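阅读时间：约6分钟
最后更新：2026年4月10日

第三节 挤奶计量器的安装与第一次校准

前两节讲了怎么接电、怎么把主机挂到墙上，这一节轮到计量器本身。我家装的是 Troleck 的管道式计量器，配 Plustness 的记录软件，下面的步骤就照这一套来写，别的型号接口可能不一样，螺纹大小您自己对一下。

先说一句，千万别赶在下午挤奶前半个钟头动手！我第一次就是这么干的，结果牛都在待挤区站着了，我还趴在地上找垫圈。早上那班挤完、管道清洗结束之后再开始，时间宽裕得多。

动手之前

1. 关掉真空泵，把总阀拧到底，等压力表指针回零。
2. 把要装的那个挤奶位的奶管从集乳器上拔下来，管口朝下控一控。
3. 准备一把大号活动扳手、一只量杯、一块干净毛巾，还有食品级硅脂（小管的就够）。
4. 翻到计量器背面，抄下序列号。后面软件里要填，等装上墙再抄，脖子会很难受。

注意：压力没回零就松接头，管子会弹起来打到手。我吃过亏，手背肿了两天。

安装计量器

5. 把支架固定在立柱上，高度以您站在挤奶坑里平视能看到刻度为准。说明书给的高度我觉得偏高，我家装低了一掌，看着舒服多了。
6. 进奶口朝上，出奶口朝下，外壳上的箭头就是奶流的方向。装反了也能过奶，但读数会乱跳，这个毛病特别难查，我当时还以为是主机坏了。
7. 垫圈抹薄薄一层硅脂再套进去。薄薄一层就行，抹多了会被冲进奶里。
8. 手拧到拧不动，再用扳手带四分之一圈。别再加力了，塑料接头裂了要整套换。
9. 信号线沿着立柱背面走，每隔一段扎一根扎带，最低处留一个下垂的弯，水会顺着弯滴掉，不会流进插头里。

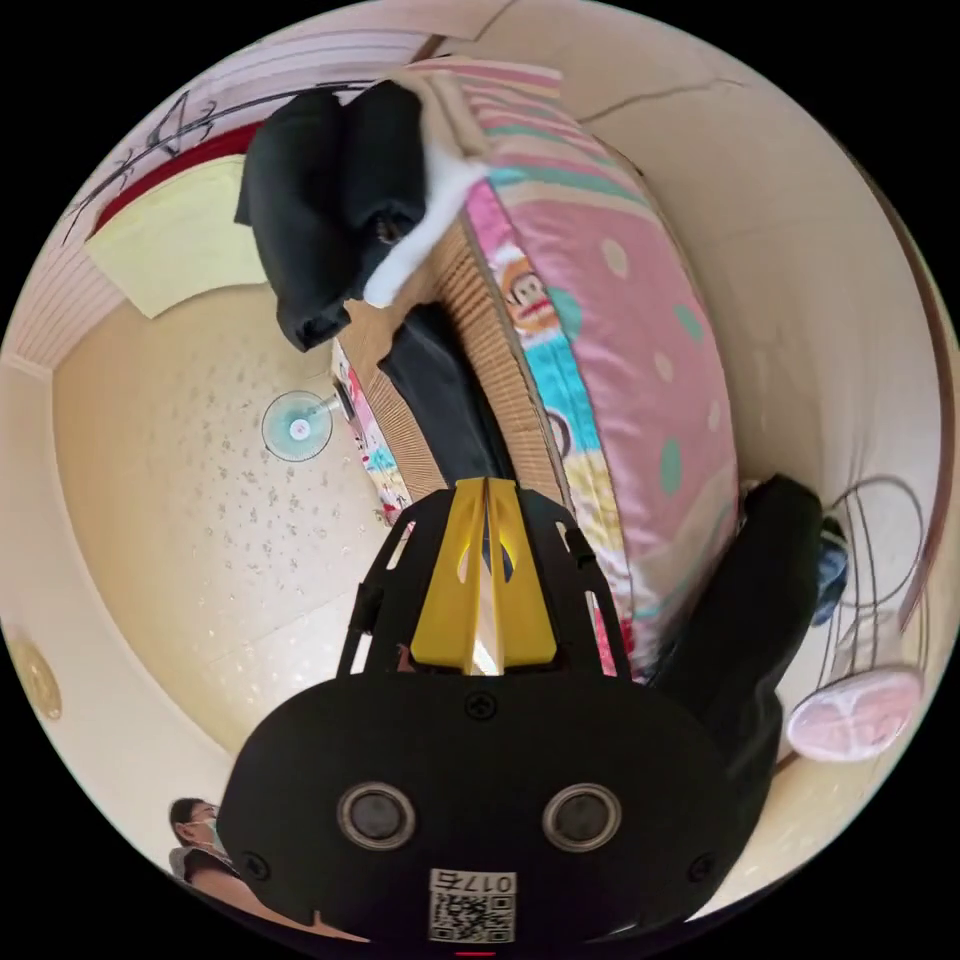
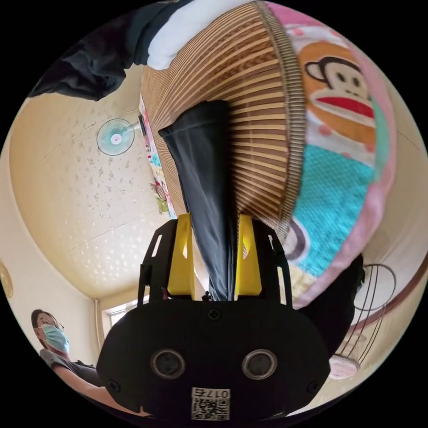
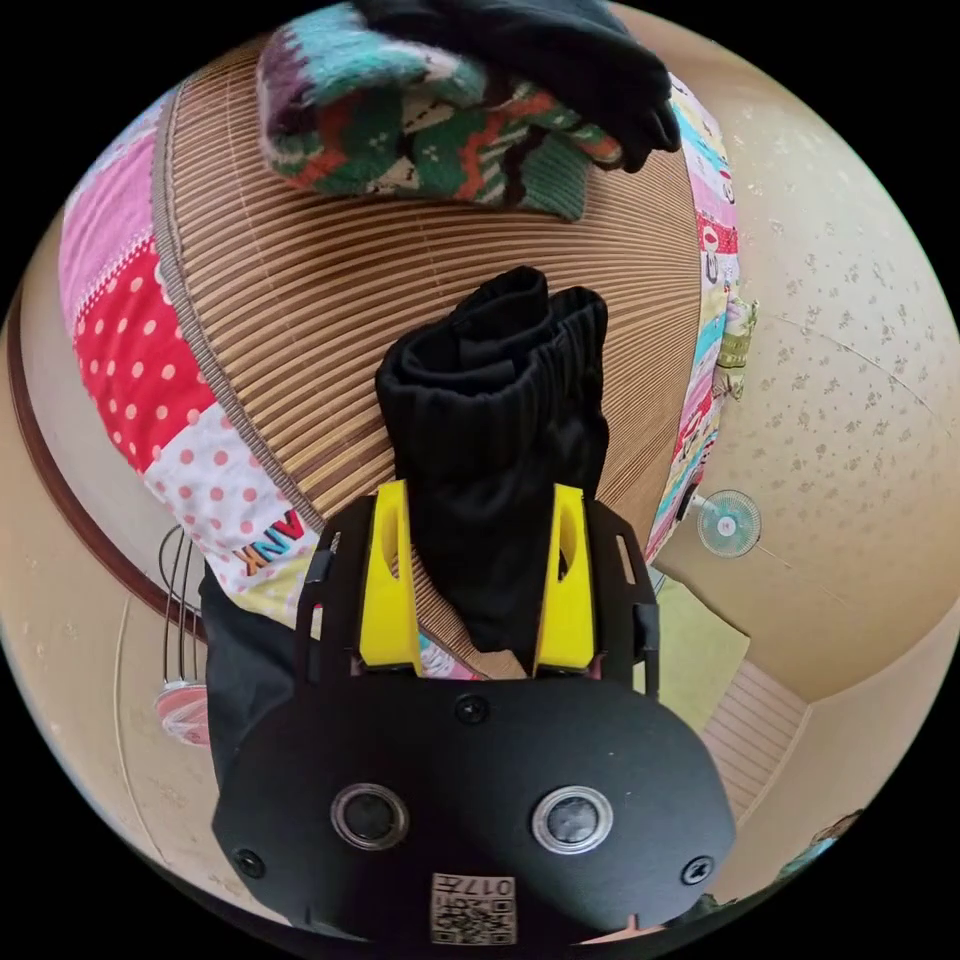
10. 插头对准缺口推进去，听到“咔”一声，再把防水帽拧上。
11. 开主机，进“设备”菜单，选“添加”，填序列号和挤奶位编号。我的建议是挤奶位编号跟墙上刷的号码保持一致，不然过几个月您自己都要糊涂。

小提示：主机上的绿灯慢闪是在找设备，常亮才算连上。要是一直慢闪，先检查插头，再检查防水帽有没有把线头顶歪，多半就是这两处。

第一次校准

校准用清水，不用奶。厂家说用奶也行，不过我舍不得，而且泡沫会影响读数。

12. 打开真空泵，等压力稳定下来。
13. 在“校准”页面按“开始”，让集乳器从桶里吸水，吸够一整桶再停，中间不要断。
14. 把计量器放出来的水称一称，把实际重量输进去，按“确认”。
15. 同样的过程一共做3遍。软件会自己算出校正系数，显示在页面最下面一行。

我家四号位最后算出来的数是583，旁边的五号位差得挺多，我一度以为哪里装错了，又拆开看了一遍，什么问题都没有。后来打电话到 Esombridge 的维修站问，人家说每个计量器的系数本来就各是各的，只要同一个位置前后几遍接近就行。所以您看到数字跟邻居家的不一样，不用慌。

注意：系数请用油性笔写在支架上！主机恢复出厂设置以后系数会清空，抄在纸上的那份您肯定找不着（别问我怎么知道的）。

接到牛号上

16. 在软件里选“牛群”，导入耳标清单。我家76头，手工输也不是不行，但我劝您用表格导入，一杯茶没喝完就好了。
17. 表格第一列必须是耳标号，第二列是胎次，第三列留空也没关系。耳标号前面的零容易被表格软件吃掉，导入前把那一列改成文本格式。
18. 导入完随便点开几头核对一下。干奶期的牛记得勾上“干奶”，要不然系统天天提醒您它没产奶，烦得很。

试跑一班

头一班不要急着把老办法扔掉。我是计量器和奶罐刻度两边都记，记了一个星期，从去年11月开始才完全只看软件。两边对不上的时候，先看是不是有一头牛挤到一半踢掉了杯组，软件会把它记成两次。改法是在当班记录里长按那一条，选“合并”。

我那次试跑，软件的总数是3,039，单位是升，奶罐尺上读出来的稍微低一点点。管道里总要留一些，这个我能接受。要是您家差得很离谱，就回到第13步重新校准，多半是中途断过水。

日常清洗

19. 每班挤完，计量器跟着管道一起走清洗程序，不用拆。
20. 每个星期拆一次下杯，用软毛刷刷浮子。不要用钢丝球，浮子刮花以后会挂奶垢。
21. 碱洗和酸洗轮着来，浓度照清洗剂桶上写的配。我用的是 Faulkner 的清洗剂，换别的牌子就按别的牌子的说明。

注意：碱液和酸液绝对不能混在一起，量杯也要各用各的。我在两个量杯上缠了不同颜色的胶带，省心。

下一节讲怎么看产奶曲线，还有报警值怎么设。报警值先别动，用默认的跑满一个泌乳月再说。

本网站使用 Cookie 以改善您的浏览体验。继续浏览即表示您同意我们的 Cookie 政策。［接受］［设置］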